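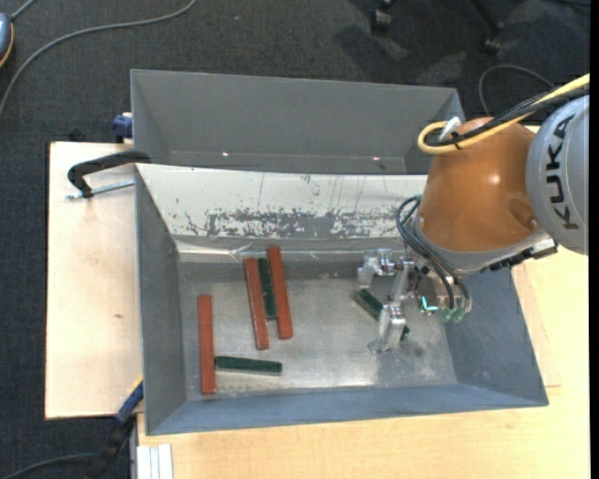 Slide 1: the block bin, three red and three green

Morning everyone, or nearly afternoon for those of you who started in the other room. I'm Leonie Camenzind, I run the toy and games library at Drenport, and I've got the slot before lunch so I'll try to keep it moving.

(Leave slide up. Don't rush this bit.)

I'm going to talk for a fair while about storing plain blocks. Bar-shaped ones, no pictures on them, no magnets, nothing that lights up. We lend out 389 sets of one thing or another and I reckon half the arguments I've had in this job have been over what the blocks live in.

So, metal bins. Look at the far wall of that one, all the thin scratches running up and down, and then the band of scuffs and flaky patches low down where the wall meets the floor. I love that band. You learn more from it than from any borrower survey. Blocks go in from the top, they slide, and they whack the bottom of the wall. The middle of the wall hardly cops it at all. When I check over one of our bins I go straight to the bottom few centimetres and run a thumb along (gloves on, please, if it's flaking), and if there's an edge that catches, the bin comes off the shelf that day.

The floor gets cloudy. That's fine! People bring me cloudy bins and ask if they should be scrubbed back to shiny, and I always say leave it alone. Warm water, a drop of dish soap, dry it with an old tea towel.

(Ask: who's using plastic tubs? Hands up. Be nice about it.)

I'm not against plastic. We had the Jutonel tubs for years and they were lovely to carry. But the corners went on us, and once a corner goes you're picking bits out of the blocks. The metal ones are heavier and noisier and I'd still have them. Sloping walls too, if you can get them. A block lying flat against a straight wall is a pain for small fingers to get hold of, and on a slope it tends to slide back down to where you can reach it.

About the noise. Yes. It's loud. At Derese, our second branch, they run their session on a Thursday next door to a choir, and there was a letter. We put the bins down on carpet for packing up and told the kids to place the blocks in, and that got us most of the way. Felt in the bottom of the bin was a disaster, by the way. Crumbs, hair, one raisin I still think about.

(Point at the colours.)

Colour. We've cut right back to two per bin. Reddish-brown and dark green is a pairing I really like, because you can spot a missing one fast even in bad light, and they don't scream at you from the shelf. We used to do six colours in together and the checking-in took forever. Have a look at how they've landed here, though: one red off by itself along the left, a green next to it going the other way, three in a bunch further back, and another green on the diagonal. Six blocks and there's plenty of floor left over. That's how I want a bin to look for the littlies. You can see every piece without digging.

If you fill it to the top, kids tip it. Every time. Give them six and a second bin alongside and they start moving things from one to the other with no instructions from anybody, and you can drink a whole cup of tea.

Which brings me to the second bin. Always buy them in pairs! I went to our supplier, Tristness, for one replacement and came home with 2, and it's the best overspend I've made. One for clean, one for needs a wipe. Ours are grey, so I mark them with tape on the outside. Tape on the inside lifts, and then it's in somebody's mouth.

(If time: the June stocktake story. 1,244 blocks counted, 55 of them belonging to some other set entirely. Skip if they look hungry.)

Last thing is table height. Put the bin on a low table and the adults stop bending, which is great, but try reaching in from the side as a four-year-old would before you settle on it. Deep bin plus normal table means they're up on tiptoes with an armpit on the rim. We took ours down to a coffee table from the op shop.

Spare labels and the cleaning sheet are on the chair by the door, take one each. I'll do questions until they bring the sandwiches out.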